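3. Surface finish and the perception of grain in shared work tables 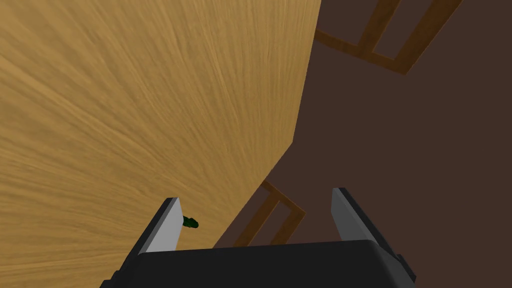
Earlier work on shared tables has treated the finish of the top as a maintenance question. Wear rates, cleaning cycles and the cost of recoating are well covered, while the way people judge a finish by eye has received less attention. Section 2 described the rub tests and the choice of coatings. The present section reports the visual ratings and relates them to grain direction, tone and the contrast between table and floor.

3.1 Materials

All test panels were cut from the same batch of light hardwood boards supplied by Storkden. Panels were sanded in two passes, wiped with a lint-free cloth and left in the conditioning room until their weight was stable. Three finishes were applied: a penetrating oil (O), a water-based clear coat (W) and a hard wax (H). A fourth set was left bare (B) and served as the reference. Coats were laid on by one operator, D. Ionescu, so that differences in hand pressure would be limited. Panels with knots or filled defects were set aside before coating.

Grain was classed as straight, curved or mixed. The classes follow the scheme of Kaufmann and Vukčević, with one change. In their scheme a panel is called mixed when any part of it departs from the main direction. Under that rule nearly all of our boards would have been mixed, and we therefore applied the rule only to the central area of each panel. Two raters classed the panels separately. Where they disagreed, a third rater (L. Qudah) decided.

3.2 Rating procedure

Ratings were collected from 200 participants at the Plekotel site in September. Each participant saw panels one at a time under a fixed lamp and marked them on four scales: warmth, evenness, perceived hardness and willingness to work at a table with that surface. The order of panels was shuffled for each person. Participants were free to touch the panels only after the first three scales had been marked, and touch was allowed before the fourth. This order was chosen after a pilot in which early touching pulled the hardness ratings toward the oil finish.

Over 3,000 single ratings were kept. A rating was dropped when the participant left any scale blank or asked to see the panel again. Dropped ratings were spread evenly across the finishes and no correction was made for them.

Figure 3. Pale, golden-tan wood tabletop with curving grain, seen from above beside a dark brown floor.

3.3 Tone and contrast

Tone had a larger effect than finish. Panels in the honey range were rated warmer than paler panels under all three coatings, and the gap was widest for the hard wax. On the evenness scale the result was reversed. Fine streaks stand out more as the wood takes on color, and participants marked such panels as less even although the measured gloss did not differ between them.

The floor matters as well. Half of the participants rated the panels against a dark brown backing sheet and half against a light gray one. A pale top against a dark floor of the kind in Figure 3 has a crisp edge, and the dark backing gave a similar contrast in the rating booth. With it, the same panels were judged lighter and slightly harder. The shift was present in every finish group, including the bare panels, and cannot be put down to the coating.

3.4 Grain direction

Straight grain was rated more even than curved grain, as expected. The effect on willingness to work at the table was weak and changed sign between finishes. For oil, curved grain was preferred. For the clear coat, straight grain was preferred by a small margin. A. Nikolovski has suggested that participants read curved grain under a clear coat as a printed surface. Several written comments point that way – the word "fake" appears in comments on curved W panels and on no others – but the comments were optional and should be treated with care.

3.5 Limits

The panels were small. A full tabletop shows long changes in grain and tone that a panel cannot reproduce, and the ratings may not carry over without some loss. The lamp was fixed at one angle, so that glare, a common complaint with clear coats, was mostly absent from the booth. Finally, all panels were new. Bošković reports that oiled tops darken with use and that users rate them higher afterward. Whether this holds for the streaked boards used in our tests is taken up in Section 4, together with the abrasion results at 700 and 1,000 cycles.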